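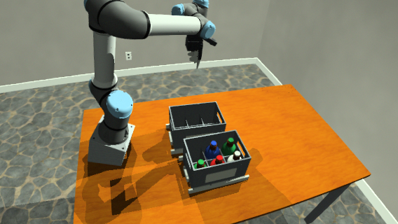
Berhanu Gebremichael wrote in to say that his order labels were coming out in the wrong sequence, and that the fault lay in the sort setting and had nothing to do with the printer. He was right, and the steps below have been changed to match. If you set up Visik stock cards before Mar 6, 2020, please go through this section again.

Section 3: Setting up stock cards and reorder levels

Before you start

You need an owner or manager login. Staff logins can see stock cards but cannot change them. Finish your supplier list (Section 2) first. A card saved without a supplier will not appear on any order sheet.

3.1 Making a new stock card

1. Open Visik and choose Stock, then Cards, then New.
2. Type the item name. Keep it short. The shelf label prints the first line only.
3. Type the item code, or press Tab to let Visik give you the next free one. Codes given by Visik start at 2377.
4. Choose the unit you sell in (each, pack, metre, kilo).
5. Choose the unit you buy in. If it differs from the unit you sell in, a second box opens. Enter how many selling units make one buying unit.
6. Pick the supplier from the list.
7. Press Save.

Note: The item code cannot be changed once the first sale has gone through. To correct a code after that, close the card and make a new one.

Caution: Do not use the same name for two open cards. Visik allows it, but the counter screen will show both and sales will end up split between them.

3.2 Setting the reorder level

The reorder level is the quantity at which an item is added to the next order sheet. It is set in selling units, even when you buy by the pack or box.

1. Open the card and choose the Levels tab.
2. Enter the reorder level. For slow items, 3 is a sensible starting point. For small fixings sold loose, try 900 and adjust after the first month.
3. Enter the order quantity in buying units.
4. Enter the supplier's delivery time in working days. If you leave this blank, Visik uses 10.
5. Press Save. The card shows a green tick.

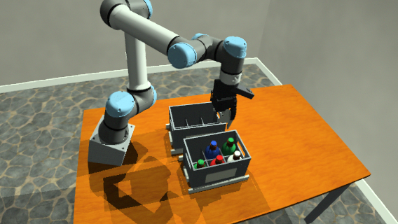
6. Go back to the card list and press Refresh. The new level does not show in the list until you do.

Note: Seasonal items can have a second level. Tick Use second level and choose the month it begins. Thijs Goossens, who tested this part for us, starts his bulbs and fleece in September.

3.3 Sorting labels and order sheets

1. Choose Settings, then Print, then Sort.
2. For shelf labels, choose Bay then Item.
3. For order sheets, choose Supplier then Item.
4. Press Apply on each page. Moving to another page without pressing Apply loses the change.

If labels still come out in code order, check that every card has a bay. Cards with no bay are printed first, in code order, and can make the whole run look wrong.

3.4 Bringing in cards from Skaseck

Shops moving over from Skaseck can bring their cards across in one file.

1. In Skaseck, choose Export and save the file to your desktop.
2. In Visik, choose Stock, then Bring In.
3. Select the file and press Check.
4. Correct any lines shown in red. Most will be missing a unit.
5. Press Bring In and leave the window open until the bar is full.

Caution: Reorder levels come across but delivery times do not. Enter these by hand, or every card will use the blank setting described in 3.2.

If a file will not pass the check, send it to Carla Mansour at the Rornitz help desk with your shop number in the subject line. Please do not send screenshots in place of the file.

Section 4 covers stocktaking and how to correct a count.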